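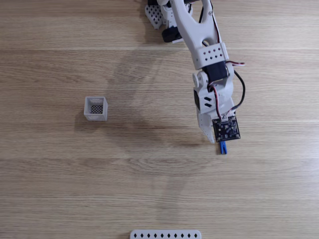
2 min read

1/ Production notes for Fakari issue 11, our small-press art magazine. Files went to Okico this morning. Mostly paper and ink, skip if that's not your thing.

2/ Trim is A4, 82 pages plus cover, so the count doesn't divide by four. Two pages are a single tipped-in leaf, glued by hand after binding. It's a riso print on Bristix 120 gsm uncoated.

3/ Body stock is lighter than last issue. Show-through on the proof was acceptable for text -- less so behind the full-bleed drawings. We moved four of those to face blank versos.

4/ Black is a single plate throughout. No rich black anywhere. Okico's press puts down a heavy solid and the four-color mix was setting off onto the facing page.

5/ Type is Kwofie Text at 9/12.5. The italic has a kerning fault on "f" before a quote mark. Fixed by hand in 51 places. If you find another, send the page number.

6/ Binding is thread-sewn, exposed spine, cold glue. It opens flat. The spine will pick up dirt if you carry it loose in a bag.

7/ Image prep: grayscale, 133 lpi, dot gain set for uncoated. Shadows capped at 90%. Some contributors sent RGB JPEGs from their phones and those look softer in print.

8/ Subscriber copies mail in July. Shop copies follow once the tip-ins are dry -- no preorders on those.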